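Nesthorpe Shared Kitchen - Dishwasher and Counter Check
Monthly sheet, April. Room 19, window side.

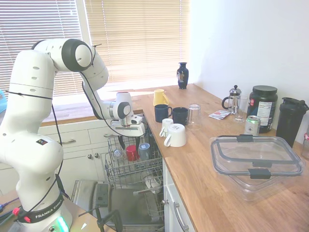

Dishwasher open, upper rack pulled out. Mugs and glass on the counter to the right.

Mark each line OK, FIX or N/A. Write the comment even if the line is OK and something is worth knowing next time.

DISHWASHER

1. Upper rack slides out fully and stays level - OK
Comment: Rolls freely. Left runner was stiff in the last check and has been cleaned.

2. Cups and glasses loaded upside down - OK
Comment: Three in the upper rack, all inverted. Clear tumbler on the left, red cup in the middle, gray-blue cup on the right. 

3. Rack wire free of rust and bare spots - OK
Comment: Checked by hand along the front edge and the corners.

4. Door opens flat and holds - OK
Comment: Door is a trip hazard when down. Close it before walking away, even for a minute.

5. Door seal clean - FIX
Comment: Grit in the bottom corners. Wipe with a damp cloth, no scouring pad.

6. Filter removed and rinsed - OK
Comment: Done Saturday. Put the arrow back to the lock mark or the lower spray arm will catch on it.

7. Leak tray under machine dry - OK

COUNTER

8. Mugs and glasses away from the counter edge - FIX
Comment: White mug lying on its side near the front edge. Stand it up or load it. The espresso cup behind it should move back too.

9. Glassware checked for chips - OK
Comment: Rims and bases. Chipped pieces go in the marked bin, not the recycling.

10. French press checked - OK
Comment: Glass sound, plunger moves straight. Keep it toward the back of the counter. Take the plunger apart when washing, grounds collect under the mesh.

11. Butcher block sealed, no dark patches - OK
Comment: Oil again before summer. Use the Trumska board oil in the cupboard - the other bottle is floor product.

12. Packets and loose paper cleared away - FIX
Comment: One small red and white packet left out in front of the press. Put away or throw out.

13. Items near the window sill stable - OK
Comment: Small dark blue vase is at the corner by the sill. Move it before opening the window.

SUPPLIES

14. Detergent stocked - OK
Comment: 93 tablets left. Reorder from Garnadgate, item 405.

15. Rinse aid above the line - FIX
Comment: Low. Top up before the next full load.

Three FIX items can be closed the same day. Line 5 needs the machine off at the wall first.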